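Two grippers and a chair lever: an afternoon at Woratska

Bheki Zulu doesn't want to talk about the arms. "Arms are fine. Everyone's arm is fine now. It's what you bolt on the end."

So, grippers. He and Tincuța Furtună have been comparing two types since January, the Kuton two-finger and a softer-looking one from Sandley. Same jobs for both. Reach in under a shelf, get at the lever under an office chair, that kind of thing. 42 jobs on the list, most of them dull on purpose.

"I want boring," says Furtună. "If it can't do boring I'm not paying for it."

The chair was her idea. Everybody picks up cups, she says, and a cup is out in the open where you can get at it from any side. A lever hangs under a seat next to a thick column and you have to come in low.

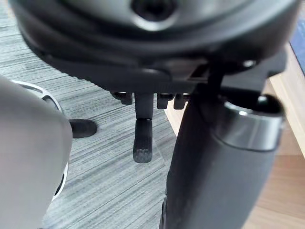

The wrist camera is her other big subject. She likes it, mostly. "You're close, you see the grip on the lever, lovely. But the finger sits in your picture and its a big finger." She wants the mount moved over by 7 millimetres. Zulu thinks that just moves the problem. They have had this argument before, you can tell.

What about the view from higher up? Better for cupboards, Zulu says, untill the arm goes in. "Then you're looking at your own elbow." He'd keep both cameras and let the controller choose. Furtună would rather the operator chose.

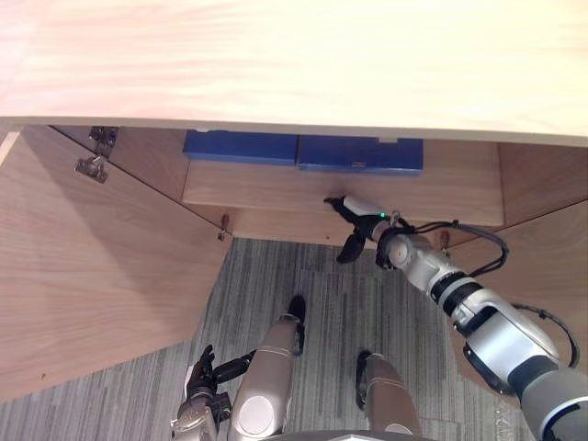

Two-finger gripper at the front edge of the cupboard shelf, seen from the head camera.

I asked about cables. Long sigh from Zulu. "They loop out. You have to allow for the loop, not just the arm." Furtună keeps a note of every snag, 388 lines so far, and wants to get to 3000 grips before anyone says the word winner.

And if she had to choose today? "Kuton for shelves. Ask me again about the chair."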